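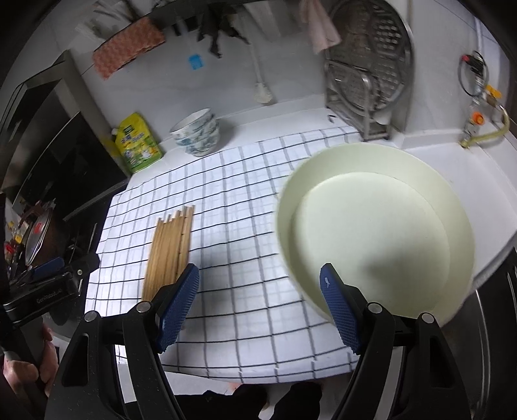 What has the grant been spent on since the last report? Most of it has gone to the counter and wall storage in the shared kitchen at Drotby House, to replacement tableware, and to the weekly table-laying and washing-up sessions for residents. The remainder is held for the gas inspection and the second half of the session costs.

Programs > Residential Life > Shared Kitchens > Reports to Funders

Shared Kitchen Program, Drotby House
Progress report to the Cattaneo Fund
Oct 30, 2018
Prepared by Leonardo Melis, Program Manager
Reviewed by Evaristo Dal Bello, Director of Housing

1. Purpose of the program

The program supports residents who are preparing to move from staffed accommodation to apartments of their own. It does so through the ordinary work of a small kitchen: setting out bowls and chopsticks for a meal, clearing them, washing them, and putting them back where the next person can find them. The Fund agreed to support the refitting of the kitchen and the running of the sessions through the end of the grant year. This report covers the period since the first payment was received.

2. Work completed in the kitchen

The counter remains in its original position. Staff had proposed moving it to the opposite wall, but the plumbing estimate from Triltley exceeded the sum set aside and the proposal was withdrawn. The counter is now kept covered with a white cloth with a dark blue grid. The cloth was chosen after residents reported difficulty in setting bowls down in a straight row on a plain surface, and the grid lines are used during sessions as a guide to spacing. Two cloths are in rotation. The first has faded slightly along one fold but remains in service.

A stainless steel dish rack has been placed at the back of the counter. It takes bowls and larger items such as the round mesh cover, which had previously been stored on top of the refrigerator. Utensils and cloths hang on the wall at the other side, within reach of the cooktop. Dish detergent is bought in refill pouches and stands at the back of the counter. A shelf for the detergent was included in the original plan and has not yet been installed.

The range hood was cleaned and its filter replaced. The work was carried out by Zeltimska under the existing maintenance agreement and has not been charged to the grant.

3. Tableware

The inventory taken at the start of the grant listed many chipped or unmatched pieces. These have been withdrawn. The present stock consists of 101 pieces, counting each pair of chopsticks as one piece. The small white bowls with blue floral patterns were retained from the earlier stock, as residents had asked that they be kept. Wide, shallow bowls in pale cream were added for serving. Staff note that the wide bowls take up considerable room in the rack and are more easily dried by hand.

The chopsticks are of light wood. Several residents prefer them to forks, and the sorting and counting of pairs after a meal has become a regular part of the session. Forks and spoons remain available in the drawer.

4. Sessions

Sessions are held weekly and are attended by up to six residents, with two members of staff present. Each session follows the same order. The cloth is smoothed and checked for crumbs, the bowls and chopsticks are laid out, the meal is served, and the items are washed and returned. Residents take turns in leading the laying out. During the first weeks this was done by staff.

Attendance fell in late summer, when the kitchen was closed for the filter work and when two residents were away with family. It has since recovered. Four residents have completed the full course of sessions and are now preparing at least one meal a week without staff assistance. One of them has signed a lease and expects to move before the end of the year.

Residents have asked for a longer session, mainly to allow more time for drying and putting away. Mr. Dal Bello has approved an additional half hour on a trial basis. The cost in staff time is small and can be met from the present allocation.

5. Matters outstanding

The gas supply to the cooktop is due for its periodic inspection. The valve and the yellow flexible hose that runs along the back of the counter are included in the scope of work. The inspection was booked for September and was postponed by the contractor – a new appointment has been requested, and the Fund will be informed once it is confirmed. The cost remains within the figure approved.

The detergent shelf, mentioned above, will be fitted at the same visit if the wall allows. Labels for the drawers and cupboards have been drafted by residents and will be printed once the wording has been agreed.

6. Finance

Expenditure to date is within budget under each heading. The tableware heading is slightly underspent, owing to the decision to keep the floral bowls. We request the Fund's permission to move this balance to the session heading, where it would cover food costs through the winter. Receipts are held at the office and can be supplied on request.

7. Next report

The next report will be submitted in January and will include the results of the resident survey, the outcome of the gas inspection, and a recommendation on the length of sessions. Representatives of the Fund are welcome to attend a session before that date. Visits may be arranged through Mr. Melis, preferably with a week's notice so that residents can be told in advance.

Contact the Housing Office | © 2018 Drotby House | Back to top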